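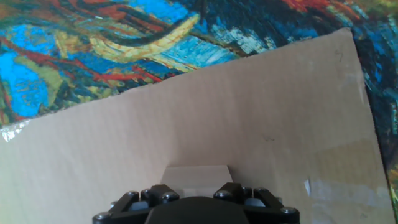
Cardboard over the painted-print cloth. The top edge has seen better days.

I have been saving cardboard for years, mostly flat panels cut from shipping boxes. A good piece goes under whatever I'm doing at the bench and stays there until it's too beat up to use. The current one is past that point by most people's standards, and I keep putting off replacing it.

The cloth is newer. I bought it at Trutedari, a fabric outlet out past the highway, on a Friday when I was supposed to be looking for curtain lining. It has a printed pattern made to look like thick brushstrokes, with a lot of blue, red and yellow in it. I paid 35 dollars, more than I like to spend on something that will end up with glue on it. 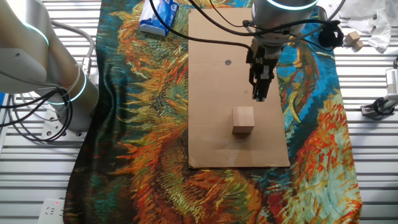 One wooden block on the cardboard, cloth underneath, bench slats at both sides.

The bench top is made of light metal slats with grooves between them. It's strong and easy to wipe, but small things roll into the grooves and fine dust settles there too. The cloth covers the middle and takes care of most of that. The trouble is that it moves. It bunches up into folds if I lean on it, and anything light sitting on it gets dragged along.

The cardboard fixes this well enough. It gives me a flat place to set things down, and I can turn the whole sheet to a different angle without touching what's on it – handy if the block is where I want it. I don't tape it to the cloth. I tried that with an earlier piece and the tape left a residue I never fully got out.

A plain tan block is harder to spot on brown cardboard than you might think, especially when the sheet is turned and the light comes from the side. The busy cloth around it doesn't help either. 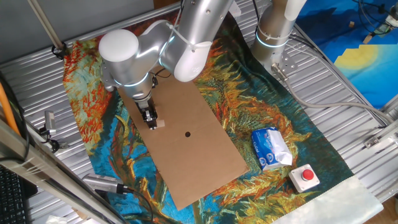 What I'd change

I looked at a proper cutting mat from Hirkis, which would lie flatter and last longer. It's green, though, with a printed grid, and I don't want more lines to look at. For now I'd settle for a fresh piece of cardboard with four clean edges.

The old one has collected a stain, a round dark spot, a scrap of clear tape and a bit of handwriting. None of it gets in the way of a block. 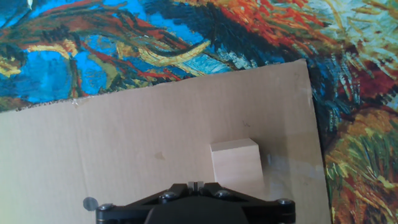 There's a big Vuda box in the hallway with one good side left on it, and I plan to cut that down in November when the garage is clear. The cloth I'll keep. It needs a hem along one end, and I still haven't bought the curtain lining.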